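War heute beim Tag der offenen Tür von Zomix. Thema: Greifen lernen, also wie man Robotern per Handgerät beibringt, Sachen vom Tisch zu nehmen. Ein paar Eindrücke, bin noch nicht überzeugt.

1/ In der Einladung vom Februar stand »vollautomatisch ab Tag eins«. Vor Ort hieß es dann: 480 Vorführungen von Hand, bevor der Arm überhaupt etwas allein versucht. Pro Aufgabe, wohlgemerkt. Wer das bezahlt, habe ich gefragt. Antwort: »Das skaliert.« Aha.

2/ Das Handgerät durfte jeder mal nehmen. Zwei Finger, auf, zu. Liegt besser in der Hand als gedacht, nach 10 Minuten merkt man es trotzdem im Unterarm. Eine ganze Schicht damit möchte ich nicht machen.

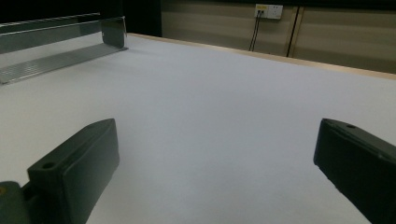
3/ Die Vergleichszahlen kamen von Brasham, und Brasham verkauft zufällig auch die Software dazu. 1419 Griffe ohne Fehler, angeblich. Welche Teile? Welches Licht? Stand auf keiner Folie.

4/ Dann der Arm, Modell Rokuvar. Erster Durchgang sauber, zweiter auch. Beim dritten hat jemand aus dem Publikum das Teil ein Stück verschoben und der Arm hat danebengegriffen – und zwar mit großer Ruhe. Danach bitte nichts mehr anfassen.

5/ Fairerweise: Der Stand von Huang nebenan hatte nur ein Video. Da ist mir eine Vorführung, die live schiefgeht, deutlich lieber.

6/ Für unsere Packplätze sehe ich das vorerst nicht. Wir wechseln die Teile zu oft, und jedes Mal wieder von vorn vorführen – wer soll das machen, die Frühschicht? Unterlagen kommen angeblich per Mail. Wenn die Testbedingungen drinstehen, trage ich sie hier nach.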